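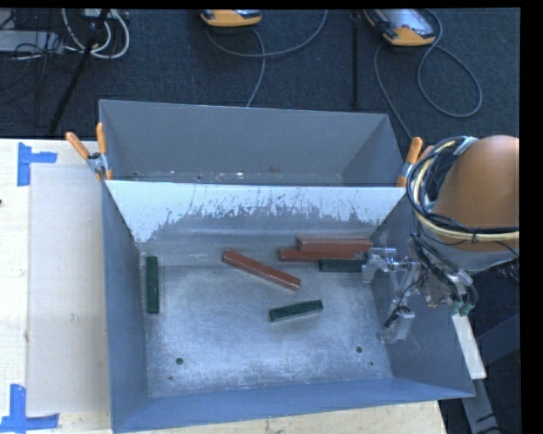
Zapata Lodge Group Questions Resort "Best Of" Rankings

DALTENTHORPE, July 30, 2018 — Every summer the ski rankings come out, and every summer the same big mountains win. Zapata Lodge Group, which runs 3 small lodges near the Daltenthorpe lifts, would like skiers to ask who is doing the voting.

The latest list from travel site Fudadow scored 128 resorts. It does not say how many of its reviewers skied at them. It does give extra points for spas.

"We placed near the bottom, so call it sour grapes if you like," the company said. "We would still like to see the score sheets."

Zapata is also wary of the Toltex season pass, sold on the promise of "endless terrain." Most of our guests stay four nights and ski two or three of the same runs. Whether they need a pass to anything more is open to doubt.

Winter bookings open in August for all 240 rooms. Rates, lift hours and last season's snow totals — including the bad weeks — will be posted at the front desk of each lodge and mailed on request.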